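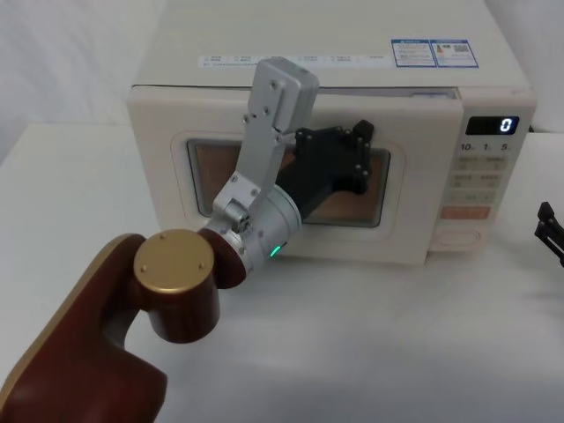 Teda Food Services has published its first staff update on automation at the Durrani site kitchen. The main points are set out in this thread. (1/7)

Since September, two-arm robots have taken over part of the reheating work on the evening shift. The kitchen sends out 280 meals a night to the wards at Durrani. (2/7)

Until now, reheating was done by kitchen assistants, who also plated, labeled and loaded the carts. Staff told us that opening and closing microwave doors was the part of the shift that hurt their wrists most. (3/7)
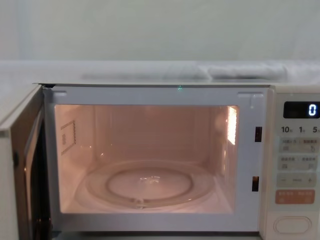 No jobs have been cut under the program. Two positions have been regraded as station leads, with a pay increase. Leads check food temperatures by hand and sign off every tray before it leaves the kitchen. (4/7)

"My team wanted to know who is responsible when a tray goes out wrong," said Shazia Kazmi, evening kitchen supervisor. "The answer is a person, and that person's name is on the sheet." (5/7)

Training runs for 35 hours and is paid at the normal rate. Some 40 employees have signed up so far. Night staff have asked for sessions that end before 9 p.m., and we are working with our training partner, Lumden, to arrange this. (6/7)

Concerns about break times and the noise level near the stations remain open. Zarmeena Kiani, employee representative, will collect written comments through the end of the month. The full update is on the staff board and at the Fitden office front desk. (7/7)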